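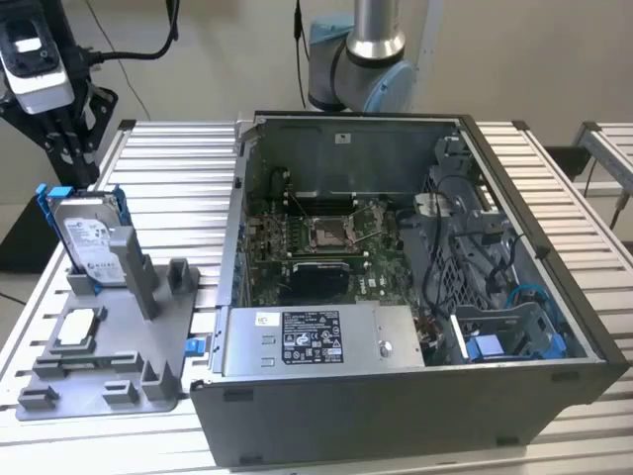 Tower on its side, side panel off, socket lever up. The processor is the silver square in the shallow recess at the front left of the parts holder.

# The Monday Tower: is it worth rebuilding?

I keep being told that an old office desktop is the best deal in computing. Take off the side, swap a few parts, and you have a machine that will "do everything most people need." I have heard this from sellers, from relatives and from a video with very cheerful music. I have my doubts, so this gallery has one picture and a lot of grumbling under it. More pictures may come when there is something worth adding.

The tower came in a lot from Penrose, the surplus place out past the rail yard. The listing said "tested, clean, ready to go." I have bought from Penrose before and I know what "tested" covers. Somebody pressed the button and a light came on. "Clean" covers the outside.

My working name for the machine is Adus, which was on the sticky note that came with it. I don't know what it stands for and the seller didn't either.

## The notes, part by part

**The socket.** The processor is out, the metal retention frame and its thin lever are up, and the pin field is showing. I would ask anyone selling one of these for a sharp close-up of exactly this area, and I would be suspicious of anyone who couldn't supply it. Bent contacts are the oldest story in secondhand boards. A wide shot like mine settles nothing, by the way. You need a bright light, a magnifier and some patience, and you need to look from more than one angle. If one row catches the light differently from its neighbors, stop and find out why before you put a chip on top of it.

**The processor.** Heat spreader facing up, which is how I like a chip to sit when it's out of its socket. People set them contacts-down on a bare bench, on a paper towel, on a pizza box once. A recess that holds it by the edges is better than any of those. I was skeptical of the printed holder, with all its posts and slots, and I'm still not sold on the idea that every part needs a little throne. For the processor I'll allow it.

**The memory slots.** A row of black ones, to the left of the socket. The standard advice is to fill them and enjoy the speed. Maybe. Going from very little memory to a reasonable amount is a change you can feel. Going from a reasonable amount to a lot is a change you can feel in your wallet. Check what the board will accept before ordering, because the reseller's "compatible" list tends to be a list of things the reseller has in stock.

**The drive.** It's a 3.5-inch Seagate with blue plastic rails on it, standing upright in the rear slot of the holder. I like the rails. They are the one part of these office cases that I'll praise without a "but." What I don't like is the habit of treating a used hard drive as a bonus. It is a question mark with a label on it. Run the long test, read the power-on hours, and don't put your only copy of anything there. Faltitz, the recycler across town, sells pulled drives with a printed test slip. The one I was handed there read 1,093 hours, and I'd love to believe it. The slip had no serial number on it, so it could have belonged to any drive in the building.

**The power supply.** Silver, across the front portion of the case, with a black regulatory label on top. Every rebuild guide says to read that label first, then moves straight on to a graphics card that the supply may have no business feeding. Add up the load before you shop. And leave the cover on. There is nothing inside a supply that a hobbyist needs to visit.

**The drive cage and cables.** Perforated metal, a bundle of black cables looped through it, a blue SATA cable curling near the lower right. Blue latch at the bottom. I've read that tidying cables will "transform airflow" in a case like this. I would like to see the numbers. I tried it on the last office tower I had apart, with zip ties and a whole evening, and the temperature reading was the same as before. It looked nicer with the panel off, and then I put the panel on.

**The heatsink on the board.** The black rectangle below the socket. Leave it alone unless you have a reason. "While I was in there" has killed more boards than dust has, though I admit I can't prove that.

## What it costs

The tower was $20. Fine, that's cheap. A tube of thermal paste and a replacement board battery brought another $18. Then there's the time, which the cheerful video leaves out, and a solid-state drive if you want the thing to feel quick, which you do.

A visitor named a figure of 2,000 for what these towers "sold for new," as if that had anything to do with what one is worth now. I don't know the original price and I don't think it matters. My old couch was expensive too.

## Questions I've been sent

*Should I buy one?* If you want to learn how the parts go together, sure. As a bargain, I'd compare it with a small refurbished machine that comes with a warranty, and I'd do it with all the extras added in.

*Is the ribbed bench any good?* The aluminum slats are sturdy. Small screws like the grooves very much – keep a dish handy.

*Will you sell it when it's done?* Celine, the swap page I use, won't take a listing without a photo of the machine running. I think that's a good rule, and I don't have that photo.

Corrections are welcome, especially on the cable business. Please bring temperatures.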